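Getting More Out of Green Veg (And Wasting a Lot Less of It)

Posted in: Kitchen, Storage, Saving Money

I love this time of year at the Brannigan market. By November the green veg is so good and so cheap that I come home with far more than I meant to buy, and then the real fun starts, which is working out how to keep it all crisp until we've eaten it. I've been collecting these tips for years on the backs of envelopes and it was high time they went somewhere I could find them!

Before it goes in the fridge

Don't wash everything the minute you get home. I know it feels virtuous, but moisture is what turns a lovely bag of beans to slime. Wash as you use. The exceptions are lettuce and silverbeet, which I wash straight away, spin until the spinner protests, and roll up in a clean tea towel. The whole roll goes into the crisper and you just unroll what you need.

Take off rubber bands and twist ties. They bruise the stems, and the bruised bit goes first and takes its neighbours with it.

Check the bottom of the bag. One squashy zucchini can ruin the lot.

Where things like to live

Capsicums keep best whole and dry in the crisper, stems on. Once cut, scoop the seeds out, pat the inside with paper towel and pop it in a lidded container. I use an old Wuvell tub that has outlived two fridges.

Cucumbers hate being too cold. Keep them on the top shelf near the door, or on the bench if you'll eat them in a day or so. A cut cucumber wants its cut end covered – beeswax wrap is terrific for this.

Broccoli goes floppy if you look at it sideways. Trim the stem and stand it in a mug with a splash of water, like flowers. I've brought a very sad head back to life overnight this way, and I was thrilled with myself.

Celery lasts for ages wrapped in foil. Fold the ends over loosely, don't crimp them tight. Reuse the foil for the next bunch.

Green beans and peas go in a paper bag inside a loose plastic one. Peas get eaten first in our house because they lose their sweetness so quickly (and because people walk past and help themselves).

Herbs: parsley and coriander in a jar of water in the fridge, basil in a jar of water on the bench. Never the other way round. Basil goes black in the fridge and it's heartbreaking.

Chunky or fine?

For years I chopped everything small out of habit. Bigger pieces are so much better for roasting and for anything on the barbecue! Small bits shrivel before they've coloured, whereas a good thick chunk gets brown on the outside and stays juicy in the middle. Save the fine chopping for soups, salsa and fritters, and cut things for the same dish to the same thickness so they finish together.
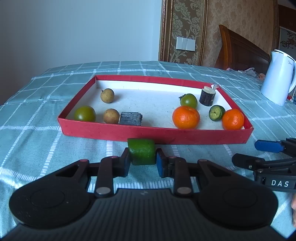 Short, thick and glossy: just right for the roasting tray.

My usual tray of greens goes into a hot oven with a good slosh of oil, salt and a few garlic cloves still in their skins. Give everything room. If the pieces are touching they steam, and you'll wonder why they're grey. Two half-full trays beat one crowded one every single time. Squeeze the soft garlic out over the top at the end, add lemon, and try not to eat it standing up.

Freezing the extra

Blanching is worth the bother for beans, peas and broccoli. Big pot, rolling boil, plenty of salt. Beans get 3 minutes, then straight into a sink of cold water with every ice cube you own. Drain them, dry them on a towel, and freeze them flat on a tray before bagging so you don't end up with a bean brick.

I bag in lots of 500 g, enough for dinner with a bit over for lunches. Flatten the bags, press the air out and file them upright like books. It saves so much space.

Capsicum doesn't need blanching at all. Slice it, tray-freeze it and bag it. It'll be soft when it thaws so it's no good for salads, but in a stir-fry or a pasta sauce it's beautiful.

Zucchini I grate and squeeze hard before freezing. You'll be amazed how much water comes out. Tip that on the pot plants.

Boards, knives and tea towels

A damp cloth under the chopping board stops it skating about. I use a scrap of old towel.

Cut capsicum skin side down. The knife slides on the shiny side and bites on the inside, and your fingers will thank you.

Sharpen little and often. My Zikis steel hangs on a hook beside the stove where I can't ignore it, and a few strokes before dinner keeps everything lovely.

Green stains on a pale board come off with coarse salt and half a used lemon. Scrub, leave it for 40 minutes, rinse, and stand the board on its edge to dry.

For grass-green splodges on a tablecloth, dab (don't rub!) with cold water and a bit of dish soap, then wash as usual. Check it before it goes anywhere near the dryer.

The scraps

Broccoli stems are the best part. Peel off the woody outside and slice the middle into coins – raw with a bit of salt they're sweet and crunchy. Celery leaves go in salads, pea pods go in stock, and anything too far gone goes in the Trokau bin under the sink and then out to the compost. Layer it with torn egg cartons or dry leaves and it won't smell.

Next up: what to do with a whole box of tomatoes, including the split ones.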